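To: Packing and storage list
From: Akinyi Lyimo
Date: 15/05/2023
Subject: Re: Black grid trays, keep or replace?

Hello all,

Thank you to everyone who answered my first message. I am quoting the part from Plomton below because most of my answer belongs to it, and I know some of you joined the list only after January.

> We have the same kind of tray at our bench and I am not convinced.
> The cells are fine for upright parts, but small things go under the
> ribs or fall through the bottom. We went back to cartons with a bag
> for each part. Also, how do you carry a tray that size without
> tipping it? And what do you do with the bags afterwards? Ours end up
> in a heap and somebody always throws away one that is not empty.
>
> Plomton bench

I will try to answer in the same order. English is my third language, so please ask if something is not clear.

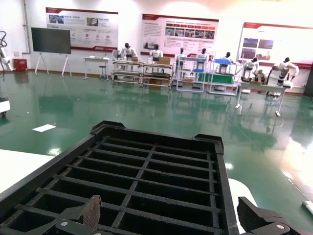
The cells are the part where I agree with you only half. For parts that stand on their edge, I still find the tray better than any carton, because you see at once which place is free. But the bottom is not a closed one. If you look at the tray from above you can see the floor a little through some of the gaps, so a screw or a small clip has no business in there. At our bench the rule is that anything shorter than a finger goes into a lidded tub, and the tray is only for parts that can lean on the ribs. The scuffs on the black surface do not bother me. I wash the trays with a soft brush and mild soap and leave them upside down overnight.

About carrying: I take it by the two long sides, never by one end. When it is full I do not carry it at all, I put it on the trolley. Last winter I lost 28 parts in one afternoon by being too proud to fetch the trolley, and I spent the rest of the day on my knees with a torch. I would prefer that the new people learn this from my message and not from their own knees.

For the table, my advice is to decide first where the carton stands and where the tray stands, and then keep it so. I put the carton to the left with all the flaps folded to the outside, the tray to the right, and leave a free place between them which is big enough for one bag. One bag comes out, it lies in the free place, the part goes into the tray, the bag goes away. Only then the next one. It looks slow, but I timed it against the other way (all bags out first, then all opened) and for a carton of 79 parts I was 9 minutes faster. I think the time is lost in moving the pile from one side to the other.

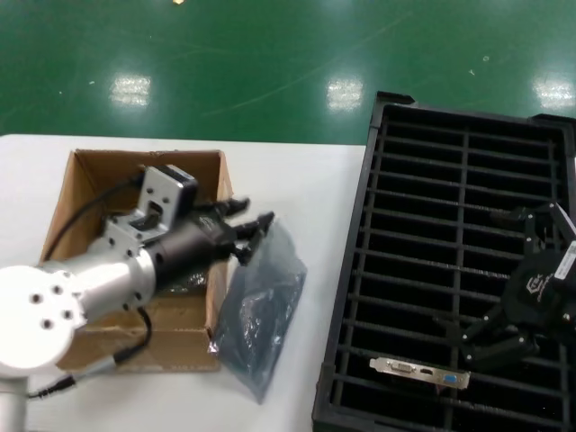
If the table is too narrow, please do not solve this by letting a full tray hang over the edge. With an empty tray I don't mind so much, but with a full one you need only one sleeve. Dogbe wrote to me privately that they push a second small table against the first, with the same height, and I think this is a good solution if you have the room for it. They put a strip of tape over the joint so that nothing slides into it.

The anti-static bags I keep. They are good for a second use if they have no holes and the opening is not torn. I smooth them flat with the hand, put them in a folder by size, and write nothing on them, as the old marker is always wrong the next time. The ones which are badly creased I use only for parts that do not need the protection, or I put them out.

And the bag that is thrown away with something inside, yes, this has happened to us also. Now every bag must be pressed flat before it goes into the bin. With the big clear plastic bags this is more difficult, they crumple and make so many folds that you really cannot tell by looking. Those I turn inside out over the table.

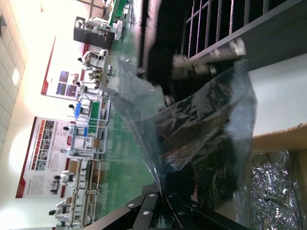

Silver foil and cardboard we keep in two separate places. The cardboard is taken by the recycling people every second week, the foil is not, and if they find foil between the cartons they leave the whole lot standing at our door. The person from Jania asked if the foil can be cleaned and used again for lining. I have not tried it. If someone has, please write to the list and not only to me.

One more question from my side. Plarkurham offered us closed-bottom trays in grey, a little smaller than the black ones, and I have 2 here to try. So far the colour is easier for the eyes, but the ribs are lower and the taller parts lean over. Has anyone used them for longer than a few weeks? I must give them back or pay for them before the end of the month.

Kind regards,
Akinyi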